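Jirstead tote notes: README

Hi, I'm Nusrat Weerakoon, and this is where I keep everything I know about the bins, crates and rollers we use at Jirstead. It began as a text file on my desktop, Eliécer Quispe kept asking me for it, so now it lives in the shared folder (you're welcome, Eliécer!).

What's in the folder

- totes.csv: one line per tote or crate, with color, condition and last wash
- lines.txt: my notes on the conveyor sections and who to call
- labels: print sheets for the shelf tags
- old: the Pudside list, which I can't bring myself to delete

Last full update: 5/4/18.

Colors

We go by color when we talk, so the file does too. "Cyan" means the pale smooth-sided totes. "Blue" means the darker crates with ribs on the outside. If you write "light blue" I'll know what you mean, but the sort won't, and then I spend my lunch fixing it.

Cyan totes nest, and I love them for it, but please log a nested pair as two lines. Funmilayo Effiong found 8 missing in April and every one of them was sitting inside another tote.

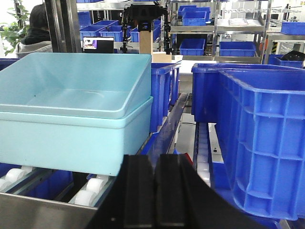
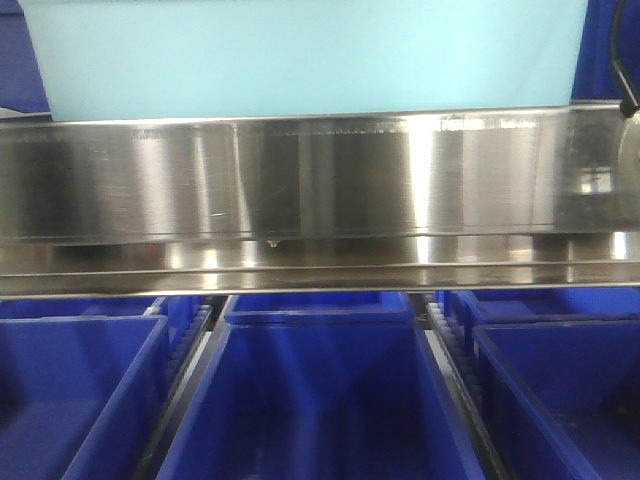
Condition codes are A, B and C. A is fine, B is scuffed but usable, C goes back to Niltum. Scratches on the steel don't get a code at all! I had a column for that once and we all put something different in it, so out it went. If a roller sticks or squeals, tell Higinio Manríquez and add a line to lines.txt with the section name.

Cleaning

Warm water and a soft cloth for the plastic. For stainless, wipe along the grain and dry it right away or you get spots. Crates need a brush, the ribs hold on to dust like you wouldn't believe.

Known problems

The wash column is blank for 75 of the older crates. Shelf tags 2 and 5 got swapped at some point and I'm still not sure the file matches the shelves. Waraporn Thaweesak is checking those, so leave them alone until she's signed off in the notes column.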